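Caring for Paperback Fiction at Home: Tips for Shelving, Cleaning and Storing

Mass-market paperbacks were made cheaply and printed on paper that yellows. A long series read several times will show it. The tips below cover ordinary reading copies. Signed or valuable books should go to a conservator.

Shelving

Keep paperbacks upright and snug, but loose enough that one slides out without dragging its neighbors. Pull a book by the middle of the spine, with a finger on each side. Hooking the top edge tears the cover there first.

Thick fantasy novels lean if the shelf is half empty. Fill the gap with a bookend or lay a few books flat at the end of the row. Very thick omnibus editions do better flat all the time, no more than 4 to a stack.

Keep shelves off outside walls if you can, and out of direct sun. Reds and purples on a spine fade fastest. I lost the color on most of a Turville boxed set in one summer by a south window.

Dusting

Hold the book closed, spine up, and brush from the spine toward the page edges with a soft, dry paintbrush. Then do the top edge. Don't use spray polish anywhere near the shelf until the books are off it and the wood has dried.

A collection of 1,000 books takes me most of a month at one shelf an evening. Start in February, when the windows are closed and less dust comes in.
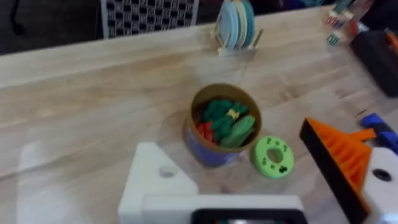 Sticker residue

Warm the price sticker with a hair dryer on low, then lift a corner with a fingernail. Peel slowly and flat against the cover. If glue stays behind, dab it with a clean piece of tape. A little lighter fluid on a cotton swab works on glossy covers. Test a small spot on the back first, and leave matte covers alone.

Musty smell

Stand the book open in a lidded bin with an open dish of baking soda beside it. Don't let the powder touch the pages. Check after a week, and change the baking soda if the smell is still there. Some books need 28 days. If you see fuzzy spots, bag the book and keep it away from the others.

Loose pages

Use white PVA glue, not rubber cement or household tape. Run a thin line along the inner edge of the loose page with a toothpick, set it in place, put wax paper on both sides and leave it under a heavy book overnight. The Prirance paperbacks shed pages in the middle, so check there.

Boxes

Small boxes only. A liquor store box full of paperbacks is as heavy as most people want to carry. Pack them upright or flat, never spine up, and keep the box off a concrete floor. Write the series name and volume numbers on the short side. My Urkham books sat in an unmarked box for two moves.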